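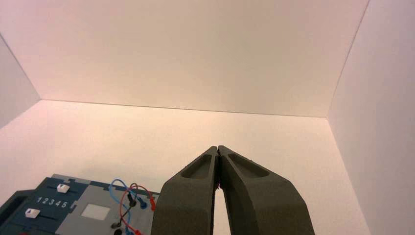
Slide 1. White walls, pale corners, and part of the task board at lower left.

Plain walls: notes on a white work box
Skernlow open day, Sibiya room, Jul 3, 2023
Talk is 21 minutes with questions after. Leave slide 1 up while people sit down.

Opening
Say good morning, say what the Fasis project is in one sentence: we build boxed-in work areas for electronic task boards and try to make them dull to look at. Most of the people here will have come from the Fituston session next door and will have seen a lot of busy benches. Ours is quiet by comparison.
Ask who has tried to work on a small board on a cluttered desk. Wait for hands.

Slide 1, the inside
Point to the side wall on the right. It is a pale grey with a bit of lavender in it. Then point to the flat surface lower down, which is warmer, almost peach near its top. Both of them are white. The differences come from the light, and a lot of this talk is about that.
Mention the teal-blue on the board. Against white it is easy to pick out, and so is the stepped outline along the top of that panel.
Don't spend longer than a minute here. People can look at it while I talk.

Why a box at all
The first version was an open bench with a white sheet behind it. Anyone walking past in a red jumper changed the colour of the sheet. We also had a window on one side, so mornings and afternoons didn't match.
Walls fixed most of that. They also stopped people putting mugs down next to the board, which I had asked them not to do for months.
If someone asks about cost: the walls were cheap, the time spent getting them straight was not.

Size
Our usual inside width is 60 cm. We tried a narrower one and the side walls threw shadow well over the middle. We tried a wider one and it wouldn't go through the door of the store room, so that was the end of that.
Height matters less. Make it tall enough that you aren't looking over the top of the wall when you look straight at the back.

Corners and seams
This section can run long, keep an eye on the clock.
A clean corner is one line. If the panels don't meet properly you get two lines with a dark gap, and from a distance the gap looks like a wire. We have had people reach for it.
A seam can slant slightly and do no harm. Go back to the one across the middle of slide 1 if anyone looks doubtful. We used to take a box apart to correct something that small and I would not do it now.
Don't tape over seams. White tape is never the same white as the panel, and it collects fluff along both edges.

Light
Soft and from above, as even as you can get it. You will still see gradients on the walls – accept them. What you want to avoid is a hard edge of shadow lying over the board.
Mixed lamps are the usual cause of pink on one wall and grey on another. Check the ceiling lights as well as your own. At Skernlow the ceiling tubes had been replaced one at a time over the years and we found three different kinds in a single fitting.

Placing the board
Decide on a place, write it down, and put the board back there every time. We keep a paper card in the drawer with the two measurements from the walls.
A board close to a corner is harder to get your hand round. A board in the dead centre leaves nowhere to rest a screwdriver. We settle on a bit to one side, which suits right-handed people better, and left-handed people move it.

Cleaning
Dry cloth first. Slightly damp cloth if there are finger marks, board taken out beforehand. No scented sprays, they leave a shine.
We wiped one box down 66 times over a long trial and the panels held up, though the lower edges went a bit yellow. Wiping the walls once a week is plenty for normal use.

Questions I expect
Why white and not grey? We had white panels. Grey would probably work too, and I'd like to try it.
Can it go in a shared room? Yes, with a lid on when it isn't in use.
Do you sell them? No. The drawing is on the handout, take one from the table by the door.

Finish by giving the room back promptly, the next speaker needs the projector lead.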